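Gute Praxis beim Greifen verpackter Lebensmittel: Anmerkungen zur zweiten Fassung unserer Hausregeln

4. April 2020

Seit der Veröffentlichung der ersten Fassung haben mich zahlreiche Rückfragen erreicht, vor allem zur Abgrenzung zwischen verbindlicher Norm und interner Regel. Maßgeblich bleiben für unseren Arbeitsplatz die Risikobeurteilung nach ISO 12100 sowie die Anforderungen an Industrieroboter nach ISO 10218. Die Hausregeln ersetzen diese Dokumente nicht. Sie beschreiben, wie im Projekt Pendance gearbeitet wird, sobald die sicherheitstechnische Freigabe vorliegt.

Die überarbeitete Fassung entstand gemeinsam mit Lucienne Leblanc und Pui-shan Leung. Grundlage waren 156 protokollierte Abweichungen aus dem Versuchsbetrieb. Der größte Teil betraf die Vorbereitung der Arbeitsfläche, ein kleinerer die Greifkraft.

Zur Arbeitsfläche gilt nunmehr: Zwischen Entnahmebehälter und Ablage ist ein freier Streifen vorzusehen. Gegenstände, die nicht zur Aufgabe gehören, verbleiben am Rand und werden während einer Versuchsreihe nicht verschoben. Jede Änderung der Anordnung ist vor dem nächsten Lauf im Protokoll zu vermerken.

Zur Annäherung: Die Finger werden vor dem Absenken vollständig geöffnet. Bei Waren in Folie erfolgt der Griff am Körper der Ware, niemals am gefalteten Ende der Verpackung. Geflochtene Behälter sind zulässig, sofern der Rand keine abstehenden Enden aufweist. Faustine Pichon hatte hierzu eine strengere Formulierung vorgeschlagen, die wir für die nächste Fassung zurückgestellt haben.
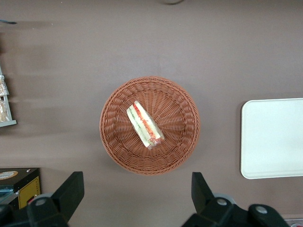 Handgelenkkamera: verpacktes Sandwich im Korb, Greiferfinger geöffnet, rechts das weiße Tablett.

Zur Wartung: Die Fingerflächen werden nach jeweils 15 Läufen gereinigt, die Verschraubungen nach einigen 3000 Greifvorgängen geprüft. Der zweite Wert ist vorläufig. Blandine Le Goff wird ihn anhand der Verschleißdaten überprüfen; eine Anpassung ist für Juli vorgesehen.

Offen ist weiterhin die Frage, wie beschädigte Verpackungen zu dokumentieren sind. Bis zu einer Entscheidung gilt die bisherige Regelung: Ware aussondern, Lauf als ungültig kennzeichnen, Protokollnummer auf dem Beutel vermerken.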